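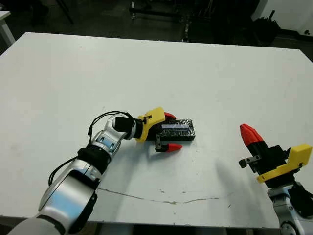

Black box, film still on, on the white table.

Removing shrink film from a flat black box without marking it

Posted by Beatriz Sampaio, March 3, 2018

I have 36 small black boxes to unwrap and put on a shelf. They are flat and rectangular, and each one has shiny clear film around it. The boxes are plain card with a matte finish, and the finish scratches if you so much as look at it. I did three last night with a craft knife and left a line on two of them. Fingernails didn't work because I couldn't find a loose edge to start from.

I unwrap them on a big white table with a matte top, which shows every speck but doesn't scratch anything. Is there a way to get the film off that doesn't involve a blade on the front of the box? I would also like to keep the paper labels in one piece. Some of mine have a label stuck on the outside of the film and I need the numbers for my list.

Joaquim Lobo

Turn the box over and look for the seam on the bottom or along one of the short ends. Film like this is usually folded and sealed somewhere. Push the seam sideways with your thumb until it makes a small ridge, then slip the corner of an old plastic card under the ridge and lift. Once you have a hole you can tear the rest by hand. Pull away from the box and keep the film low, or it will take the corner of the card with it.

If there is no ridge to be found, go to a corner. The film is tightest there and a wooden toothpick will go through it. I did 20 game boxes this way in November and marked one, which was my own fault for rushing.

For the labels, cut the film around the label with small scissors after it is off the box. Don't try to peel them. Tape the whole piece to your list.

Deolinda Mendes

just use a hair dryer, it goes soft and comes right off

Wolfram Engelhardt

I would not use a hair dryer. Heat makes shrink film tighter before it does anything else, and on thin card it can bow the lid. I lost a good box like that.

Joaquim's way is fine. Two things to add. Wipe the table first, as grit under the box will mark the bottom when you press down. And put a folded cotton cloth under it so it stays put while you work on the seam. For the two with lines on them, a soft pencil eraser sometimes dulls the mark a little. Try it on the underside first.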